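Folis G2 Hand-Held Gripper Pair – Setup, Pads and Linkage Service

Product overview
Spare parts
Setup and care
Ordering

The Folis G2 is a matched pair of hand-held grippers, left and right, for recording two-handed manipulation at a small table cell. It is supplied by Batusov as a complete set or as single units. Fingers and linkage arms are molded plastic with brass threaded inserts at the pivot points. Each finger carries a replaceable foam pad on its inner face.

This page covers the work an operator can do at the cell. Motor, encoder and cable faults go back to the service desk.

Cell layout

The G2 is used at a square table with the operator standing at the near edge. Keep the table in one position for the whole recording block. If it has to be moved, repeat the table registration in Junia before the next take. Close the side curtains fully and check that both stands are clear of the operator's elbows.

Route the gripper cable down past the wrist, leaving a loop long enough for full reach to the far side of the table. A cable pulled tight at full reach loads the connector sideways, and most connector returns we receive show this wear.

Start position

Hold both grippers over the near edge of the table, jaws open and pointing at the work object. Wait for Junia to report tracking on both top plates, then start the take. If one plate drops out repeatedly, check its screws first. A plate that can be moved by hand will not hold calibration.

Finger check

Run the check at the start of each shift and after any take in which the fingers have struck the table.

1. Open the jaws fully and place a slender object flat on the table between the fingers.
2. Compare the gap on each side. The difference should not exceed 2 mm.
3. Close slowly. Both pads should meet the object together.
4. Look along the inner face of each finger for torn foam, lifted edges or flaps standing into the gap.
5. Try each linkage arm for side play at the brass inserts.
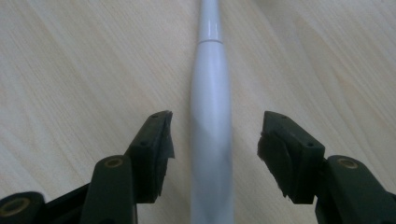
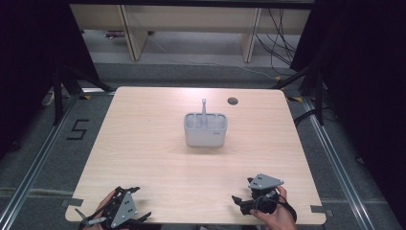 Fingers open on either side of a white object, with ragged pad edges (first picture); both grippers at the near edge of the table, caddy at center (second picture).

Pad replacement

Foam pads are a wear part. Frayed edges alone do not affect grip on large objects, but a loose flap can fold under a thin handle and shift it during closing. Change both pads of a gripper at the same time. A new pad opposite a worn one moves the closing point off center.

Peel the old pad from the bottom edge upward. Remove adhesive with isopropyl alcohol and a plastic scraper – no metal blades on the finger face. Press the new Morsy pad on for 60 seconds and leave the gripper open for six hours before use. Trim any overhang flush with the finger block.

Linkage

Tighten pivot screws by hand until side play is gone, then back off slightly so that the arm still falls under its own weight. Do not use thread lock on the brass inserts. An insert that turns in the plastic cannot be reseated, and the arm must be replaced.

After any linkage work, run the open/close routine in Junia and repeat the finger check.

Spare parts

Morsy foam pad, pack of 100
Morsy foam pad, pack of 6
Linkage arm with inserts, left or right
Fingertip block, left or right
Top plate with screws
Gripper cable

Ordering

State the gripper side and the serial number. Pads fit both sides. Orders received by noon on Monday are included in that week's shipment.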